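2020-01-18, Sodari bench, hanger task

Continuing from the last entry. Goal for this block: see if the policy does better when the teleop demos are cut into short labeled segments (grasp hanger, insert, second shoulder, hang on rail) instead of fed in as whole runs. Same pink shirt for both training sets so the garment doesn't muddy the comparison.

Set A is 300 whole demos. Set B is the same 300, cut by hand into 1091 segments. Celtlow code, no changes to the image encoder. Evaluation is 30 trials per set, garment dropped in a heap each time.
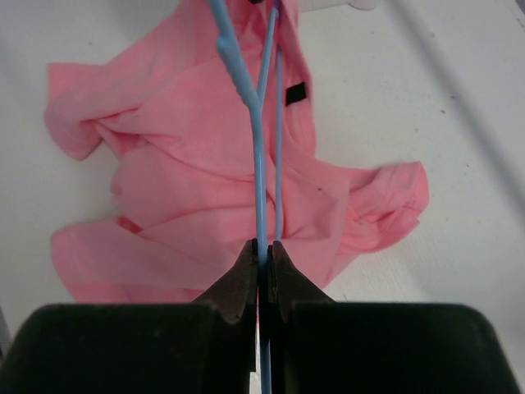
Hanger between the fingers, shirt rumpled on the table.

Set A got the shirt onto the rail in 17 of the 30 trials. Most of the failures come at insertion. The arm pushes toward the neckline before the other arm has opened it, and the hanger rides over the top of the cloth. Pinching a bare edge of fabric is less of a problem than I expected, even when the grip is only on a small point.

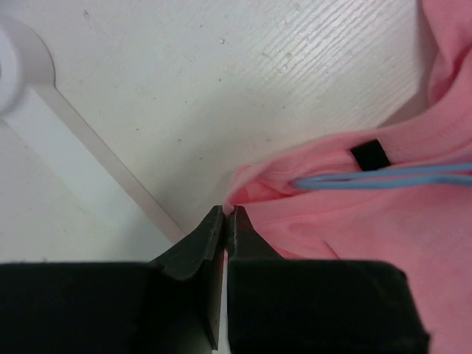

Tamunoemi asked whether the segment cuts were made on gripper events or by eye, and said that by eye won't reproduce if someone else does it. Fair. They were by eye. I'll write a rule for it: cut at gripper close or open, plus one cut when the hanger passes the neckline.

Set B evaluation is partly done, no number until all 30 are in. First impression is that the arms wait for each other more, but they also stall between segments, sometimes long enough that I stop the trial. Stalls count as failures in both sets.
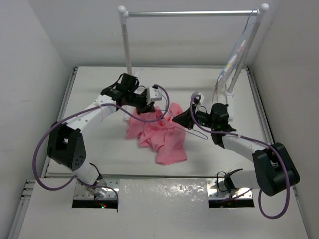
Igwe thinks the stalls come from the segment label switching late, and would try feeding the previous label along with the current one before anyone collects more data. Cheap to test, so that goes first.

Also noted: the wrist views carry most of the useful signal at insertion. With the fixed view masked, Set A behaved much the same up to the neckline, then got worse at the rail.

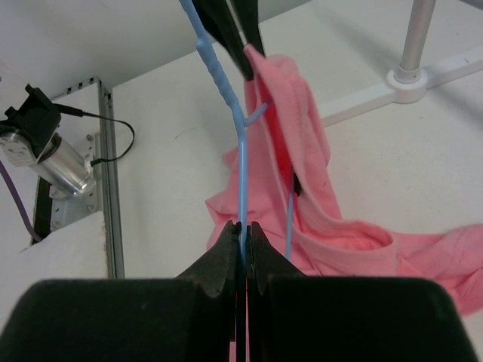 Insertion needs one arm holding the cloth up and the other keeping the stem steady, and the whole demos blur those two roles together. If Set B helps anywhere it should be at this step, so I'm scoring it separately from the final hang.

To do:
Write the cut rule and re-cut a small batch with it
Finish the Set B trials
Run with the previous label added
Send both checkpoints to Istdale - they want them before the June review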